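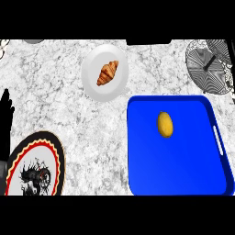 Do I have to run the whole checklist again if I only changed the planner config?

Run the whole thing. A config change can move a speed limit or a collision margin just as easily as a code change can, and the sim pass is cheap compared with a bent wrist.

Pre-run safety checklist, tabletop pick-and-place stack (Gituvent planner, Wako perception node)
Filled in by Yeshi Admasu, 2019-06-07
Second reader: Orsolya Pálfi

1. Simulated e-stop halts motion from any planner state
OK. I hit it mid-approach, mid-grasp and while the planner was still thinking. The last one used to queue the trajectory and run it on release (yikes!), and that's fixed now, so thank you Amanuel.

2. Joint and Cartesian speed limits load from the signed file
OK, with a grumble. The limits are right, but the startup log prints them in two different units and I had to sit there converting. Please pick one.

3. Collision model matches the scene file
OK after a fix. The tray's collision shape was a solid block, so the planner thought it couldn't go inside the rim at all. I swapped in the open version, with the walls and floor as separate pieces. The plate was fine.

4. Object poses from perception agree with simulator ground truth
Partly. The lemon comes back nicely in position, but its long axis flips end for end now and then. Doesn't matter for a top grasp. It'll matter a lot the day somebody asks for "pointy end first," so I've left the ticket open. Croissant pose is good.

5. Busy textures don't produce phantom objects
OK. This one's my favorite, and I was sure it would fail! Marble veining is awful for our segmentation, and the patterned round things on the counter are worse. Lemlem retrained on cluttered counters in March and I can see the difference. Leave the confidence threshold where she set it, please.

6. Batch replay completes without a limit violation
1,170 episodes started, 1,164 clean. The other six all stopped with "no plan found" and the arm stayed put, so I'm counting this as a pass. I'd still like Mahlet to look at the seeds, they're saved with the batch.

7. Planner timeout leads to a hold
OK. Tested by starving the process of CPU, which also starved my music. Arm held position every time.

8. Gripper command is rejected when the pose estimate is stale
FAIL. The check is there, but it compares against wall clock time while the simulator runs on sim time, so with the sim slowed down it rejects everything and with it sped up it rejects nothing. We need one clock for both. I've sent a patch to Mahlet and I'm not signing this line until it's merged.

9. Logs contain software versions for every node
OK, except the Buvurex bridge still reports itself as version 3 no matter what you install. I wrote the real commit in by hand.

10. Rollback to the previous release tested
OK. Went back, ran a short batch, came forward again. No leftover parameters this time.

Result: not cleared for the Gusstead arm. Item 8 blocks. Simulation only until then.

Orsolya's note: agree on 8. On 6, I want the seeds looked at before the next release too, so I've made it a required item. Rerun everything from item 1 after the merge.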